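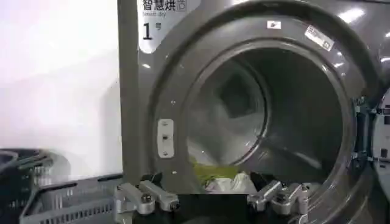
Home | Project | People | FAQ | Code and Data | Contact

Frequently Asked Questions: Dryer Unloading with Halonen

We get a lot of kind and curious mail about Halonen, our method for teaching a robot to take laundry out of a front-loading dryer, so we finally sat down and wrote the answers in one place. If yours is missing, please do write to us!

What is Halonen, in plain words?

It is a policy learned from demonstrations. A person guides the arm through the job, we record what the wrist camera sees and how the arm moves, and the network learns to produce the next short stretch of motion from the picture alone. The part we are proud of is the second stage, where a small checking network looks into the drum and decides whether to reach again or stop.

Why dryers, of all things?

Because they are harder than they look (and because we all do laundry). A drum is a curved, shiny tunnel, and cloth settles low down near the lip where the fingers have to come in at an awkward angle. A table is forgiving. A drum is not, and a wrist that turns a little too early will bump the rim.

How many demonstrations did you need?

We trained on 100 for the unloading stage. Niilo Ikonen recorded most of them, with great patience and a great deal of tea. We tried the same training with half the set and the arm still reached the cloth, but it hesitated at the door opening in a way that was painful to watch.

How does it know when the drum is empty?

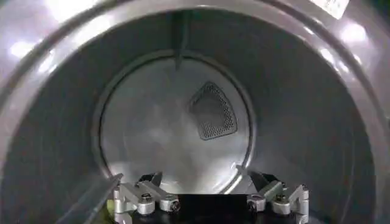

Answered by Apolline Courtois, perception – updated in August

This is my favorite question, so forgive me if I go on a bit. The checking network compares 3 looks into the drum, each from a slightly different wrist pose, and it has to agree with itself before the robot stops. The trouble is the steel. Bright patches on the back wall can pass for a white sock, and the perforated vent can pass for a dark one! Our filtering step, Filtero, learns which patches slide across the metal as the wrist moves and which stay put like real cloth.

What still goes wrong?

Mostly 2 things. Thin, pale fabric pressed flat against the drum wall gets missed, and long sleeves sometimes trail over the lip and slip back in. Vilho Nurmi is working on the sleeves.

Can I use the code?

Please do, and tell us how you get on. Start with the small model, which trains overnight on an ordinary workstation.

Related

Beneck: folding towels from a pile
Gustasberg: opening round doors by touch
Notes on wrist camera calibration, by Paavo Savolainen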